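The Green Cap

The flat above the Mosthorpe branch had been empty since January. I got it because I was willing to take the early shift and because I didn't mind the stairs. The firm left me a desk, a fridge and a set of keys on a loop of string. The rent was 850 a month, taken straight from my wages.

On the first night I put my shopping on the desk. Bread, eggs, a bag of onions, a bottle of tea. Then I went to open the fridge and the upper door wouldn't come. I pulled at the front, where there ought to have been a handle, and then felt along the side until I found the rim.

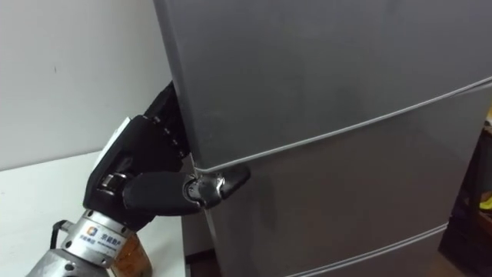 2. The Wall

My mother rang on Sundays. She wanted to know what I could see from where I was sitting, and I told her a wall. She asked what colour. I said white, or it had been.

"Put something up," she said.

I said I would. I had a calendar from Predum, the paint people, and I stood there with it for a while, looking for the right place. There was a small dark mark at the height of my eyes and I thought I could hang the calendar over that. Then I thought that whoever had made the mark had probably stood in the same spot with something in their hand, and I put the calendar in a drawer.

The tea was still on the desk. I had bought it for my brother, who drank nothing else. He was supposed to come on the Friday and help me carry up the bed. He sent a message to say the van had been sold. He didn't say who to.

I ate at the desk, with the bottle by my elbow. I wiped round it when I had finished. The grey smudges stayed where they were, whatever I used.

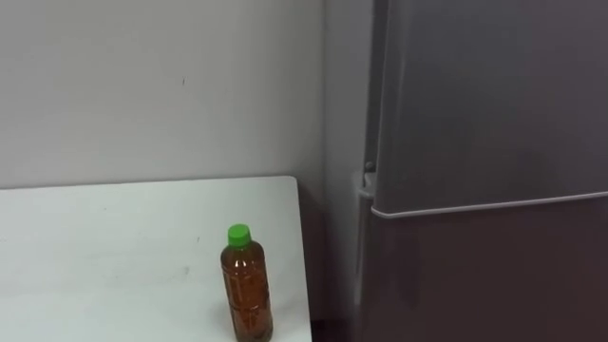

The tea, the wall and the side of the fridge.

By the second month I had stopped noticing it. I slept on the mattress, went down at five to let the drivers in, came up at two and slept again. My brother owed me 2,094 pounds and we both knew the figure, so we talked about football. When he didn't ring, I added it up again on the backs of delivery notes, in case I'd been wrong.

He came in the end, on a wet evening, without ringing first. He looked at the fridge and said it was too big for one person. He looked at the desk and ran his thumb along the dip in the front edge.

"Is that for me?" he said.

"It's been there a while."

"It doesn't go off."
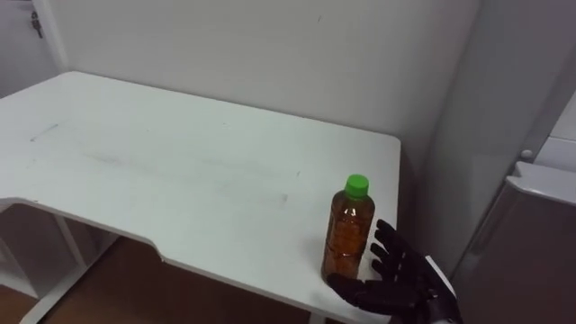 Mancuso Writers' Group, Tuesday evenings

He sat down on the floor with his back against the wall and asked if I had any glasses. I had one. I rinsed it, gave it to him, and went to find a cup for myself.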